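Last updated: 4 Mar 2018

We use cookies to remember what's in your cart. By continuing to browse you agree to this. OK

Frequently Asked Questions: Killey Cutting Boards

What do you sell?
Cutting boards. Also the oil you put on cutting boards, and a scraper for cleaning cutting boards. We tried coasters one January and would prefer not to talk about it.

Which wood should I get?
Maple, if you don't already have an opinion. It's hard enough to take a beating and soft enough that your knives won't hate you. Walnut is darker, a little kinder to the edge and costs more, mostly for being darker. Cherry starts pink and turns brown over a year or two, and we get a steady trickle of emails from people who feel deceived by this.

Why doesn't my board look like the one on the website?
It came from a different tree. Grain, color and small knots vary from board to board, and we don't sort for matching. A small, tight knot is sound wood and won't affect anything. If yours has a knot that moves when you poke it, stop poking it and write to us.

Can it go in the dishwasher?
No.

What about just the once?
Also no. Hot water and a long drying cycle will bend a board or split it down a glue line, and once can be plenty. The warranty doesn't cover dishwashers, and yes, we can tell.

So how do I wash it?
Warm water, a bit of dish soap, a sponge. Wash both sides even if you only used one, because wetting a single face is how boards learn to curl. Dry it with a towel and stand it on edge overnight. Don't leave it in the sink under the pasta pot while you decide whose turn it is.

How often should I oil it?
Once a week for the first month, then whenever it looks thirsty. Flick a few drops of water on it. If they bead up, you're fine. If they sink in and leave a dark spot, it's time. Use food-grade mineral oil, wipe it on, leave it overnight and wipe off what's left.

Can I use olive oil? I have olive oil.
Everyone has olive oil. It goes rancid in the wood and your board will smell like an old box of crackers. Vegetable oil does the same thing, only cheaper. Our own stuff is called Idiveck and comes in a 500 ml bottle, which will see most households through several years and at least one move. Plain mineral oil from the drugstore works too. We probably shouldn't put that in writing.

What's the difference between Idiveck and Muvero?
Idiveck is oil. Muvero is oil with beeswax in it, so it sits on top and keeps water out a little longer. Oil first, wax second. People who do it the other way around end up with a sticky board and a strongly worded review.

My board has warped. Is it ruined?
Usually not. Lay it on a flat counter with the hump facing up and a damp towel underneath, and check on it in the morning. Most come back. If it still rocks after a week of this, send us a photo with a ruler in it.

How do I get rid of the onion smell?
Coarse salt and half a lemon. Scrub, wait ten minutes, rinse, dry. Garlic takes two rounds. For fish we suggest a second board and some distance.

Can I sand it?
Please do. Start at 120 grit if there are deep cuts, finish at 220, and go with the grain. Then wet it, let it dry and sand lightly once more to knock down the fuzz. Oil it right after. A board can be sanded many times before it gets too thin to be useful - most people give up long before the board does.

Do you engrave?
Yes, up to 35 characters, spaces included. We'll engrave exactly what you type, so read it twice. We own a nice walnut board that says "Happy Aniversary" and we use it for lunch.

How long does shipping take?
Plain boards leave us within 7 days. Engraved ones take longer, and in December everything does. We ship through De Smet, who are slow but have never yet folded a cutting board in half. Their predecessor managed it.

Can I return it?
Unused, yes, within a month. Used, no. We can't resell a board that has met a chicken. Engraved boards are yours for life.

How long have you been doing this?
Since 2000, which makes some of our first boards old enough to vote. Well, nearly.
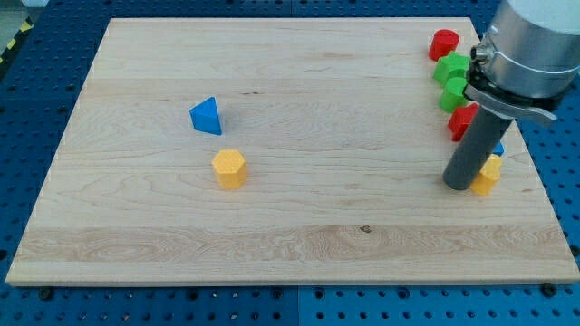
We do still resurface those early ones for the cost of postage, provided they arrive clean and dry. Write to us before you send it, and please take the cheese off first.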